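Pelton Community Orchard - Progress Report to the Tindley Fund
November 23, 2005

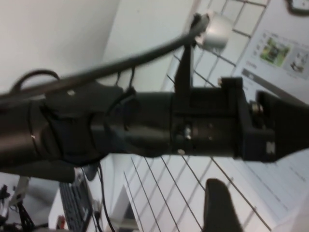 Clamp block and hex bolt, close up.

We have had a wonderful fall! When I last wrote to you in July the lower field was still mostly thistle, and I was worried we had promised too much. Four long work days later the ground is clear, the deer fence is up on three sides, and the first trees are in.

Planting. We put in 300 of the 400 young trees in the plan, mostly apples, with pears along the north hedge where the soil holds water longer. The other 100 are heeled in by the gate and will go out once the ground can be worked in spring. Modupe Ogunleye drew up the row map and it has saved us a lot of walking back and forth.

Schools. Danjuma Anozie ran the grafting mornings with the Mohmand Road classes, and the kids loved them (so did the teachers). We would like to do more of these in March.

Money. The fence came in $375 over budget because the corner posts on the slope had to be set deeper. We covered this from the plant sale, so there is no change to what we are asking from you.

Still to do: the fourth side of the fence, mulch for the pear rows, and a decision on the Wakitz well. The pump quote should be here before the next report - I'll send it on as soon as I have it.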